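Exhibition Practice: Photography and Visual Arts
Handout for Session 6: Sequencing a Group Show
Instructor: Nathalie Groen

Read this before class. We will work from the Flarow floor plan again, so bring the copy you marked up last time. If you lost it, there are spares in the tray outside the print room.

1. Where we are

In Session 5 we finished the checklist for the course show, Sukham. The checklist is closed. You can still correct titles, dates and dimensions, but no works come in or go out from now on. What remains is the order in which a visitor meets the works, and how far apart they hang.

A checklist is sorted by artist. A hang almost never is. The first job is to stop thinking of the list as a route. Print small copies of every work to the same scale, cut them out, and move them around on a table until you can explain each neighbor.

2. Wall length

Measure the wall before you fall in love with a sequence. The long wall at Flarow looks continuous on the plan, but it has a fire door and a radiator, and the usable stretch is shorter than most of you wrote down last week. Subtract the following:

Doors and their swing
Light switches, thermostats and alarm points
The first stretch inside the entrance, where people stop to read the intro text
Corners, where two framed works will crowd each other

Then add up the framed widths. Use the frame, not the print. Several checklists gave the image size only, and with a wide mat the difference can cost you a whole work by the end of the wall.

For a single line of medium prints, start with a gap of 80 millimeters inside a series and at least double that between artists. Adjust by eye after the works are leaning against the wall. Large prints need more air, and very small ones can sit closer or be grouped in a grid.
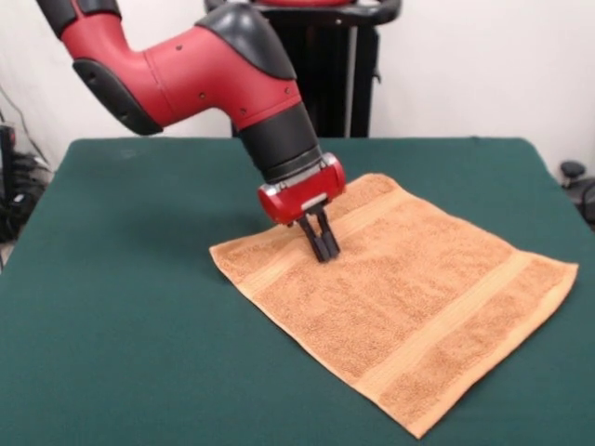

3. Height

We hang on a center line. The middle of every work sits at the same height from the floor, whatever its size. Once the line is set, the calculation for each piece is:

Center line height, plus half the framed height, minus the drop from the top of the frame to the hanging point. The result is the height of the hook.

Do this on paper for every work and have a second person check it. The most common error is measuring the drop with the wire slack. Pull the wire up at the middle, as it will be under load, and measure then.

Grids and stacked pairs are treated as one object. Find the center of the whole block and place that on the line.

4. Openings, pauses, endings

The work facing the entrance does most of the introducing. It doesn't have to be the strongest piece, but it should be readable from a distance. Dense work, such as contact sheets or photographs with handwriting on the surface, belongs where people can step close without blocking the door.

Video needs its own decision early. Sound travels. If the piece runs longer than a few minutes, give it a bench and put the running time on the label.

Case study: Nazari. The reader has the plan for both versions of this touring show. In the first venue the portraits were in one room and the landscapes in another. In the second they were mixed along a single corridor. Compare the two and note which works changed most with their new neighbors. Pages 114 and following have the installation views.

5. Labels and tickets

Labels go to the right of the work, lower edge aligned across the wall. For a grid, use one label with a small key.

Timed entry for the August opening is handled through Tiketti. The event code is 2603. You need it only if you are on the front desk, and the desk list is on the course page.

6. Assignment

Work in groups of 2. Hand in:

A scaled elevation of one wall, with framed widths and gaps written in
Hook heights for every work on that wall
One page explaining three of your adjacencies, including one you are unsure of

Leave files in the shared folder by Sunday evening. Hand drawing is fine if the numbers are legible. Late elevations will be discussed in class, but I won't mark them up in writing.

Reading for Session 7: the lighting chapter in the course reader, plus the lender's condition form. Fill in the form for any framed object you have at home.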